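Aftermarket or dealer parts once a van is past 12 years old?

Posted in: Trade Talk > Parts and Supply

millbank_motors
We run a two-bay garage and the age of what comes through the door has crept up a lot. I went through the job cards for May and out of 132 vehicles, 70 were over 12 years old. Five years ago it would have been a third at most.
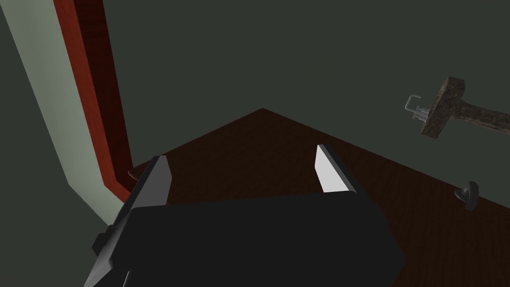

My question is what the rest of you are doing for parts on the older stuff. We've always used Witberg for brakes and suspension, but they've dropped several lines for the older vans and the dealer price is hard to justify on something worth less than the repair. I was quoted £437 for a pair of front lower arms on Friday, before VAT.

tappet71
Gauthier still list arms for most of the older vans. They aren't cheap but the bushes last. I've had none back.

sprocket_dave
Depends what the customer wants out of it. If they're keeping it one more year I fit the budget part and write that on the invoice. If it's a working van I quote both and let them pick.

tappet71
I don't agree with fitting budget arms on anything. You do the labour twice and the second time you're not paid for it.

sprocket_dave
Never said fit rubbish. There's a middle range. Plorkileo arms have been fine for me, two years on a couple of courier vans and still passing their MOTs.

nearside_nel
Plorkileo drop links are poor though. I had three sets knocking inside six months. Can't speak for the arms.

millbank_motors
Thanks. Does Gauthier do next day, or is it a wait? I can't have a van stuck on the ramp with only two bays.

tappet71
Next day if you order by 4pm. The rear stuff can be longer, so ring them first.

oldstock_parts
Speaking from behind the counter, the trouble is range. Every model gets a facelift and a different part number halfway through, so we'd need twice the shelf space to cover the same number of vehicles. Slow lines get cut. Send us the reg and the old part number if you can read it, it saves a lot of returns.

nearside_nel
Fair enough, but your lot could stop listing things as in stock when they're at a warehouse three counties away.

oldstock_parts
That's the catalogue system, Zevemton in our case. It updates overnight. I've complained about it as well.

millbank_motors
I've ordered the Gauthier arms for this one. Customer was happy enough with the price once I showed him the dealer quote. Still looking for rear brake pipes for the same van if anyone has a supplier, otherwise I'll make them up.

sprocket_dave
Make them up. Quicker than waiting.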